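Student robotics > Project logs > Sanditz college team: is simulation practice worth the hours?

casex_dan
Our second years have now done 918 runs of the table task in simulation and have yet to touch the real arms. Yaqin Shao, who runs the module, wants 2,850 before anyone books the lab. Am I the only one who thinks this is a daft way to learn?

mossbank
Depends what they're learning. If it's how to get a gripper near a thing on a table without clouting the table, I'd say sim is fine.

casex_dan
Fine until friction comes into it. The Lukari group had a lovely success rate on screen and then spent all of July finding out that their cable ties snagged.

fenwick_r
That was a wiring fault, Dan. I was there. You can't hang it on the simulator.

casex_dan
I can hang it on people trusting the number.

Anyway, this is from the current room, the one they all have to use. Right gripper down on the red-brown table by the green box, other arm out over the parquet.
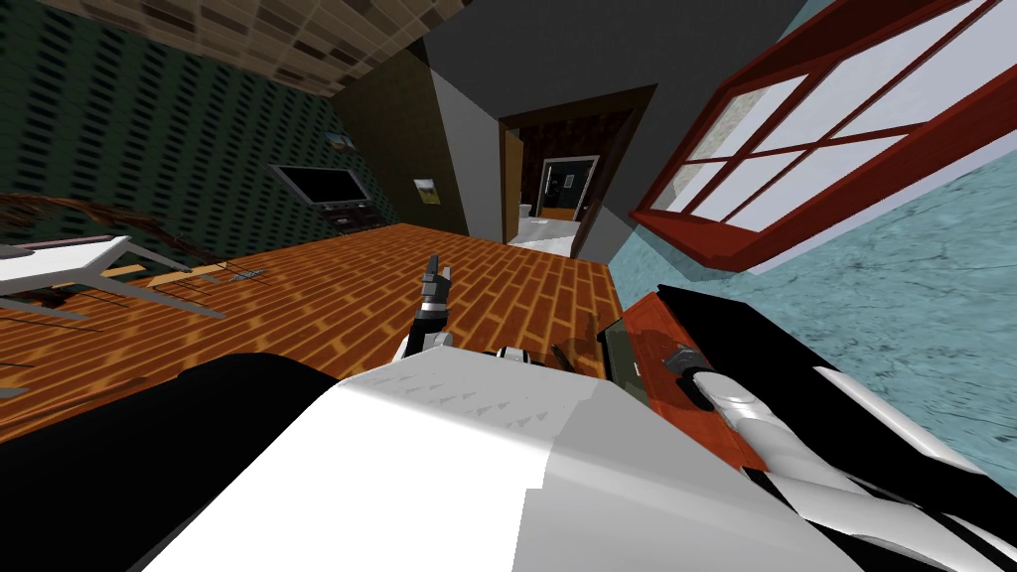 Reply from mossbank
Why is the horizon like that? I'd be seasick after ten minutes. Is the head pitch set on purpose or has someone left a bad value in the config?

Reply from casex_dan
Been told it's "variation". I have my doubts. Nobody on the team could point me to the line that sets it.

Reply from fenwick_r
Varying the view is normal practice and you know it. What I would question is the house. Telly, pictures on the wall, herringbone floor – how much of that matters to a box on a table? Bortolotti's old course used a bare bench and 200 runs, and their lot did all right at the regional.

Reply from mossbank
They came fourth.

Reply from fenwick_r
Fourth is all right.

Reply from casex_dan
I'd take fourth. My proposal, for what it's worth: stop at the next 170 runs, put the same task on the real arms and write down both results side by side. If sim holds up I'll shut up about it.

Reply from mossbank
You won't, but I'd read the write-up. Post the failures as well please, with the head pitch for each one.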